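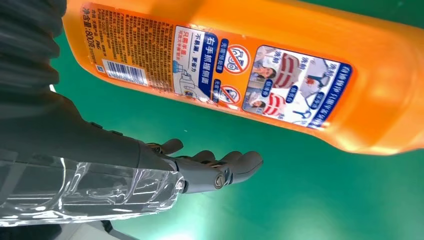 Wrist camera view, bottle task. The label faces the lens and the hand is below the bottle.

pondby-grasp

Perception and grasp planning code for the two-arm tabletop setup, plus the recordings we use to test it. Maintained by Silvana Guerra and Wagner Bittencourt. Last updated 2024-03-13.

What is in the repository

planner/ picks a hand pose from a segmented point cloud
percept/ segmentation and label-side detection
replay/ plays a recording back through the planner without hardware
data/ index files only; the recordings are on the Pekon server

Recordings

There are 23 sessions. Each one has a head stream, a wrist stream and joint states for both arms. Objects are household packaging: bottles, boxes, plastic bags. Shiny plastic is common in the set and depth is poor on it. Expect holes in the cloud where there is glare, and don't tune the segmentation threshold on the wrist stream alone.

The head stream is the one to use for choosing which arm moves. It covers the work surface and both hands, so the planner can check for collisions between the arms before it commits to a pose.
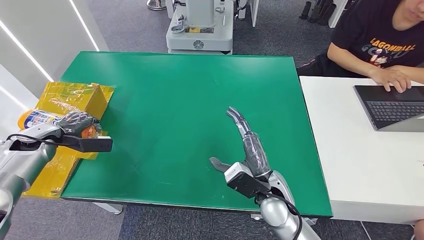

Objects that touch or overlap are still the main source of bad segments. A box resting on a bag is often returned as one object. Set merge_guard to true in percept/config.yaml to split on color as well as depth. It slows the pipeline down, so it is off by default.

Running a replay

python replay/run.py --session 14 --arm left

Output goes to out/ as one JSON file per session. The replay stops after 3000 frames unless you pass --full.

Known problems

Clear film over a hand or forearm can be segmented as part of the object. The arm mask from Simone Godoy's branch helps but has not been merged.
Label-side detection fails when the label wraps past the visible side.
Head and wrist clocks drift in sessions recorded before August. Run tools/resync.py on those first.

Contact

Planner questions go to Wagner, everything else to Silvana. For server access write to Britta Reinholz.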